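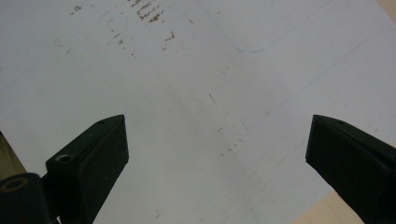

Does the Wasetti table pad stop spills from reaching the wood?
Most of them, if you wipe up soon. Fivden says "all day." We wouldn't count on that.

Wasetti Table Pad, white
Item 2159
Sold in packs of 2

We carry this one because customers keep asking, and it's decent -- just less of a miracle than the package claims. The "lifetime" backing has a two-year warranty, so read into that what you like. Poul Vigfúsdóttir in our Jornbridge store still prefers the old Damgaard felt.

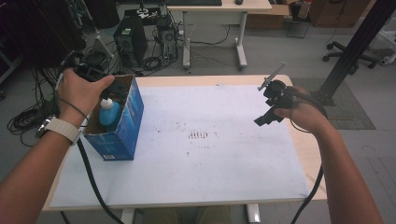 Blue box and bottle on a white sheet.

Trim it with scissors. Fivden also sells a special cutter, and we don't stock it. The "stain-proof" claim didn't hold up to beet juice at our counter. 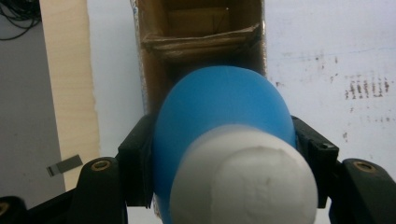

Care and returns

Wipe with a damp cloth. Do not iron. Cut pads can't be returned.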